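Prüfstand Sondus

Die Greifer kamen von Draltico, die Steuerung von Bavness. Im Protokoll hießen sie Links und Rechts. Links bekam den Zauberwürfel, Rechts den blauen Teller.
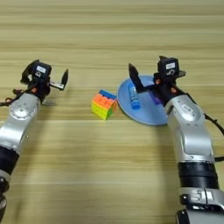

Text: M. Qureshi, Prüftechnikerin und Autorin

Nach 23 Durchläufen wich Rechts um 2 Millimeter ab. Ich notierte: Regler prüfen. Links hielt die Vorgabe ein.

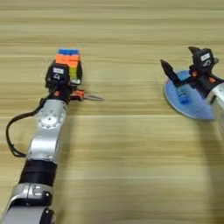 Ich setzte die Verstärkung herab und startete neu. Die Abweichung blieb – stets in Richtung Links. Bavness schrieb, das liege innerhalb der Toleranz. 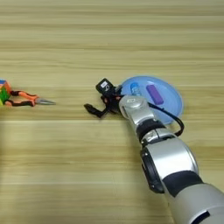 Bis Juli sollten es etwa 1000 Durchläufe werden. In die Spalte Ursache trug ich ein: Annäherung.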